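Cómo limpiar una jabonera de dos piezas y evitar que el jabón se ablande

Una pastilla que se queda sobre agua estancada se deshace en pocos días. La solución suele estar en la jabonera: hay que vaciarla, lavarla y volver a colocar el jabón de forma que escurra.

Necesitas agua templada, vinagre blanco, un cepillo de dientes viejo y un paño seco.
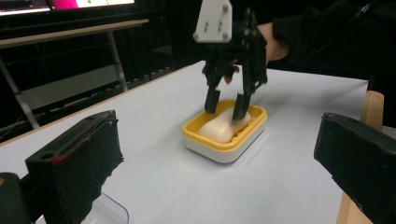
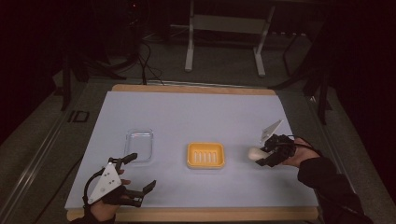 Empieza por sacar la pastilla y dejarla en otro recipiente mientras trabajas. Si tiene una capa blanda, no la frotes; ya se endurecerá al aire. Después separa la bandeja de la base, si tu modelo lo permite. En una como la amarilla, que encaja en una base blanca, el residuo se acumula entre las dos piezas. Los nervios en relieve del fondo también guardan restos, así que pasa el cepillo a lo largo de cada uno.

Pasos

1. Retira con una espátula de plástico el jabón pegado. Guárdalo si quieres aprovecharlo.
2. Sumerge las piezas 4 minutos en agua templada con un chorro de vinagre.
3. Cepilla el fondo, las esquinas y la cara inferior de la bandeja.
4. Aclara y seca con el paño. La base tiene que quedar seca también por dentro.
5. Monta la jabonera y coloca la pastilla a lo largo.

Mantenimiento

Vacía la base cada dos o tres días. En agosto, o en baños sin ventana, mejor a diario. Dale la vuelta a la pastilla por la noche para que se seque por las dos caras. Si la jabonera está junto a la ducha, aléjala del chorro.

No uses agua hirviendo con las jaboneras de plástico, pues se deforman y luego la bandeja no encaja.

Texto: Inese Raudsepp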